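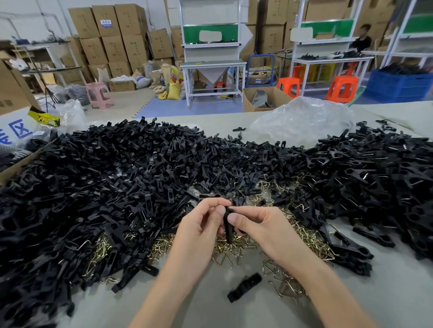 Siham Shawky objected that a viewer who finishes a season in one weekend has not watched it less carefully, only faster, and that our first draft mixed these two things. We accept the objection, and in this section we treat speed and attention separately.

Research > Media Audiences > Working Papers > Section 4

By Radwa Gaber
2019-08-11

4. Speed of viewing and memory of episodes

We asked 31 households to keep a diary while they watched the drama series Galtine, which has 8 episodes. Half of its episodes end with an open question, and the others close the story of the week. The households used the streaming service Flolard and could choose their own speed. The diaries were collected in March.

Fast viewers remembered the main plot very well. What they lost was the border between episodes – many of them placed an event from the third episode in the fifth, or joined two dinners into one. Slow viewers made fewer mistakes of this kind, but they forgot more names.
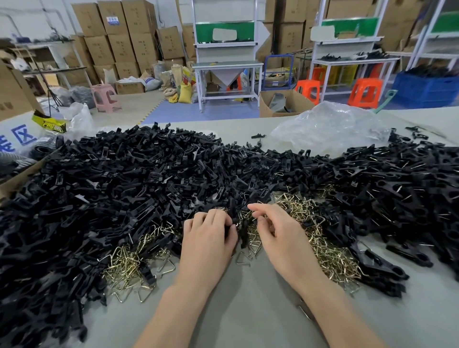

Figure 7. Sorting and joining clip parts by hand at a work table.

The type of ending also had an effect. After an open ending, most households started the next episode on the same evening. After a closed ending they stopped more often, and in the diary they wrote longer comments. We cannot say if the ending caused the comment or if the late hour did, as the form from Shehata did not ask for the time.
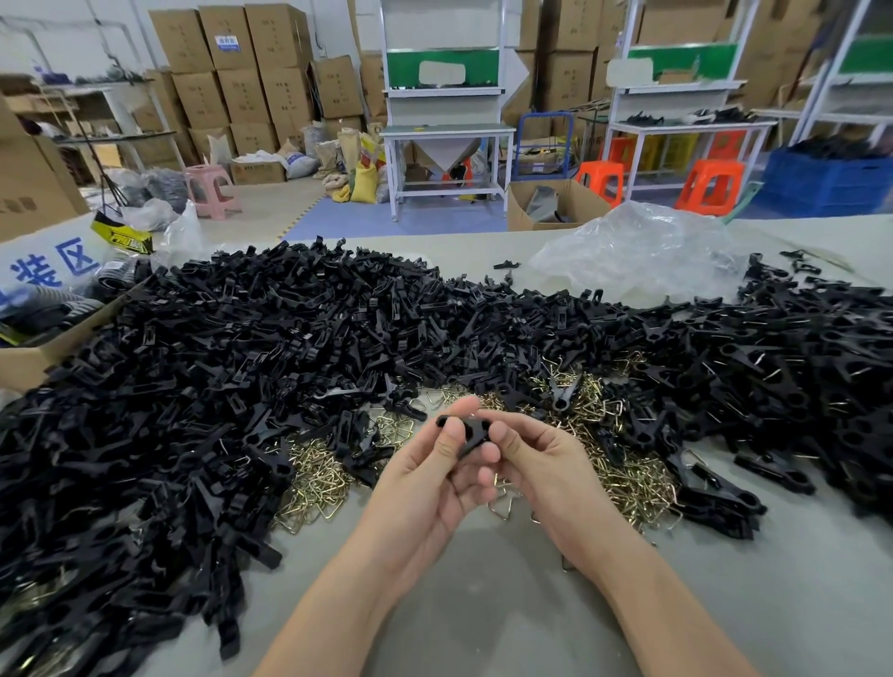 Biro replied to this point that weekly broadcasting had the same problem, and that viewers in those years mixed up episodes too, with no researcher there to ask them. This may be true – we have no diaries from that period, and the comparison stays open.

Contact the editors | Copyright Media Audiences Working Papers | Back to top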